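Products / Cubes and blocks / Poltano labeled cube

Poltano Labeled Cube, White Body, Black Corner Bumpers

Reading time: 5 minutes

The Poltano is a large handling cube with bordered label panels, made for tabletop sorting, matching and construction work in classrooms, activity rooms and demonstration spaces. It is supplied by Cerach as a single unit or as part of the Tuncer table set. Printed symbols are chosen when the order is placed and can be changed later by replacing the panel inserts.

Body

The body is white, with chunky rounded edges. Corner pieces stand proud of the faces, so a cube placed on a table does not rest on its printed panel. The raised corners also keep the panels apart when two cubes are stacked. Stacks of more than three cubes are not recommended on tables that children lean on.

The plain areas of the body take a damp cloth and ordinary dish soap. Do not use scouring powder. Pencil marks come off with a soft eraser. Permanent marker does not always come off, and marked bodies are not covered under the warranty.

Weight is 800 g without panel inserts. The inserts are thin and do not change the handling of the cube in any way that matters.

Corner posts

Two corner posts rise at the top of the cube, one on each side of the top panel. The recesses in the posts accept the Poltano link clip, sold separately. The clip joins two cubes side by side and is pushed in by hand until it stops. It is removed by pulling straight up. Twisting the clip wears the slot, and a worn slot cannot be repaired by the customer.

Older clips from the first production run are slightly wider than the current ones and should not be forced. If a clip does not seat with light pressure, check the part letter on its underside. Letter A clips belong to the first run. Letters B and later fit all current cubes.

Corner bumpers

Black bumpers wrap around the vertical edges partway down the body. They take most of the wear when a cube is slid across a table or knocked against another one. The bumpers are replaceable:

- Turn the cube so that the worn bumper faces you.
- Lift the lower lip with a flat tool that has no sharp edge.
- Work upward until the bumper comes free.
- Wipe the seat and let it dry.
- Press the new bumper on from the top down.

Replacement bumpers come in pairs. Change both bumpers of a pair together – a new bumper beside a worn one will make the cube sit against its neighbor at a slight angle.

In the shop test at Drarndale the bumpers were put through 2000 slides over a laminate tabletop. There was surface polish on the contact area and no splitting. Results on rough or outdoor surfaces will differ, and we have not tested them.

Label panels

Each panel is square with a thick black border. The symbol is printed on an insert that sits inside the border. Panels are carried on the top and front faces as standard. Panels for other faces can be quoted on request.

Inserts are available from the following sheets:

- Sheet P, pictograms for daily activities
- Sheet S, plain geometric shapes
- Sheet W, weather
- Sheet B, blank, for your own artwork

Sheet P is the one most schools order. Sheet B should be printed on a laser printer. Inkjet ink smears if the insert is wiped before it has fully dried, and it is better to leave these overnight. Artwork should stay clear of the border by the width of the border itself. Lines that run closer than this tend to read as part of the frame when the cube is seen from across a room.

The black border is part of the panel and is not printed on the insert. Custom artwork should therefore be supplied without a border of its own.

Printed inserts were kept under a lamp for 1000 hours. The black held. The gray used on Sheets P and W became a little lighter, which can be seen when an old insert is put next to a new one. Order the full sheet if you want all symbols to match.

Use on the table

The cube is meant for flat, dry tops. It works with small construction parts, counters and cards placed next to it, and one common arrangement is a cube for each category with the loose parts grouped at its base. The cube is not a container and does not open.

Pale tabletops are fine, although the white body stands out less on them. Where contrast matters, a dark mat helps. Leave enough space between cubes for a hand to pass. The bumpers project beyond the faces, so measure from the bumpers and not from the body when you plan a layout.

Ayten Yaman, who handles the school accounts at Cerach, keeps a set of layout sheets for the Tuncer table set. They cover square and rectangular tables and will be sent with the order if you ask for them. The sheets assume seated users. For standing height, turn the top panel toward the user by one quarter.

Storage

Store cubes on a shelf with the posts up. Remove link clips first. Cubes stored on their side for long periods may show a faint line where a bumper has pressed against the shelf, and this usually wipes off. Keep inserts flat in the folder they came in. A curled insert will lift at one corner and catch on sleeves.

Do not store near radiators.

What is supplied

- Cube body with corner bumpers fitted
- Top and front panels
- One insert sheet of your choice
- Lift tool for the bumpers
- Instruction leaflet

Link clips, spare bumpers and additional insert sheets are separate items. The Tuncer table set includes clips.

Ordering notes

State the sheet letter with every order. Orders without a sheet letter are filled with Sheet S. Exchanges are accepted if the sheet has not been separated along its perforations.

The white body is the only body color in stock. A gray body was offered for a time and has been withdrawn; spare bumpers for it are the same part as for the white one. Stock is checked every October and delivery takes longer during that month. Schools that need cubes for the second half of the fall term should order before then.

Warranty covers the body and posts against cracking in normal indoor use. It does not cover inserts, bumpers or slots worn by clips. Keep the packing slip, as the batch is printed on it and nowhere on the cube.

Poltano cube, white body, with top panel, corner posts and black bumpers:

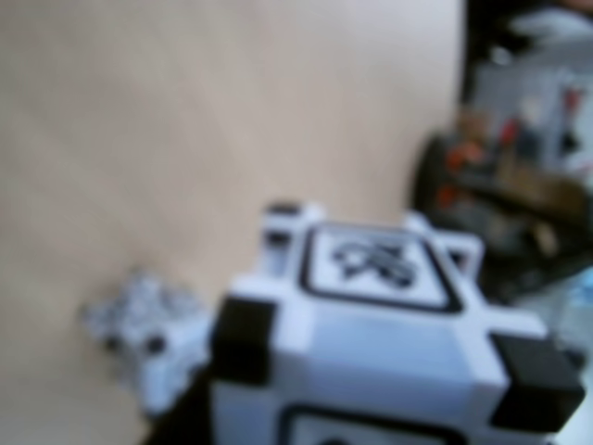 Spare parts

Bumpers, inserts and link clips are listed under Parts by sheet and part letter. Spares ship from Drarndale and can be added to an open order until it has been packed.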